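Clearing the snack table

Section 4 of the Jorkurau household routine guide
Part 4.1: Setting up

This section covers the low table or window surface where snacks are put out, and the bin that stands next to it. Read it before the first use. It assumes you have already chosen a place for the cloth (section 2) and washed it once (section 3).

You will need:
a cloth large enough to cover the whole surface
a round bin with a rim
a bin liner, larger than the bin
one lidded tub for opened snacks
a damp cloth and a dry one

1. Lay the cloth so that it hangs over the side where people sit. Smooth the middle first and then the edges. Small folds do no harm.

2. Stand the bin on the floor beside the cloth, within arm's reach. Do not push it under the table. People stop using a bin they cannot see into.

3. Open the liner fully and press it down to the base. Let out the air trapped between liner and bin by running a hand down the inside wall.

4. Fold the spare liner down over the outside. If your bin has a separate rim, press it on last so that it grips the liner.

Note: The Irkdale round bin takes liners up to 137 cm in circumference. Smaller liners will go on but tend to split at the fold.

5. Put books, tumblers and tall containers at the far side of the cloth. Keep the near half for whatever is being eaten now.

Caution: Do not stand an open drink on a fold in the cloth.

Part 4.2: Sorting what is left

Do this when everyone has finished, before the cloth is shaken. There are only two groups: things that stay and things that go in the bin. Do not start a third pile for things you are unsure of, as it will still be there tomorrow.

6. Lift out everything that is still sealed and return it to the cupboard. Check the pinched end of each packet, where small tears are easy to miss.

7. Close any tub that has food in it. Popcorn and similar snacks go soft quickly in a damp room. Keep them upright and away from the window in summer.

8. Pick up the used tissues. Take them straight to the bin one at a time. Tissue pressed into a handful sheds bits on the cloth, and these are hard to brush off a woven check.

9. Pick up the loose wrappers and small packets. Squeeze each one gently before it goes in. If there is something solid inside, open it and look.

10. Hold each piece over the middle of the bin before letting go. Light wrappers dropped near the rim tend to catch between the rim and the liner.

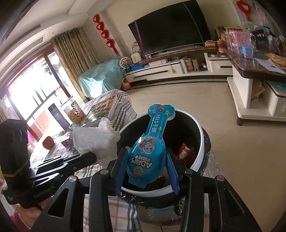
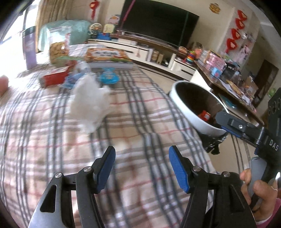 Plaid cloth, snacks towards the back, round bin alongside.

Nia Powell writes that step 9 ought to come before step 8 in a house with small children, as the sweet papers are what they go back for, and the tissues can wait a minute. She also asks for a line about cheese snacks, which she keeps in the fridge door and which were left out all afternoon more than once last April.

Either order works. If you change it, change it on the card inside the cupboard door as well, so that everyone follows the same one. For chilled snacks, use the following steps.

11. Read the storage line on the packet. If it says to keep chilled, bring out only as many as will be eaten at one sitting.

12. Return unopened chilled snacks to the fridge first, ahead of anything else in this section.

13. Put opened or part-eaten chilled snacks in the bin. Do not put them back with the sealed ones.

Part 4.3: Cloth and surface

14. Move the remaining containers and books to a chair or shelf.

15. Fold the cloth inwards from all four corners, so that the crumbs collect in the middle. Carry it outside and shake it. Shaking it over the bin leaves most of the crumbs on the floor.

16. Wipe the surface underneath with the damp cloth, then with the dry one. Pay attention to the edge nearest the bin.

17. Check the cloth for marks. Fruit and chocolate should be dabbed with cold water straight away. The Vavden check cloths may be washed at 40 degrees but should not be tumble dried. Other makes vary, so look at the label.

18. Put the cloth back, or fold it and store it flat.

Part 4.4: Emptying the bin

Empty the bin at the end of any day on which food has gone into it, even if it is nearly empty.

19. Lift off the rim if yours is separate. Unfold the liner from the outside and gather it at the top.

20. Press out the air slowly, twist the neck and tie it. Keep your face away from the opening.

21. Wipe the inside of the bin and leave it open for 20 minutes before fitting a new liner.

Note: Liners in the Nicholas range come in rolls of 186. Keep the roll in a drawer and leave one spare, folded flat, in the base of the bin under the liner in use.

Caution: Keep rolls of liners out of reach of young children.

If the liner slips down

The liner is too wide for the bin. Gather the slack at one side, tie it in a small knot and fold the knot down outside the rim. If it still slips, go down one size.

If the bin tips when something is dropped in

Move it off any mat or sheet and stand it on bare floor. A flat stone or an 11 cm tile under the liner will steady it.

Continue with section 5, Cupboards and lidded tubs.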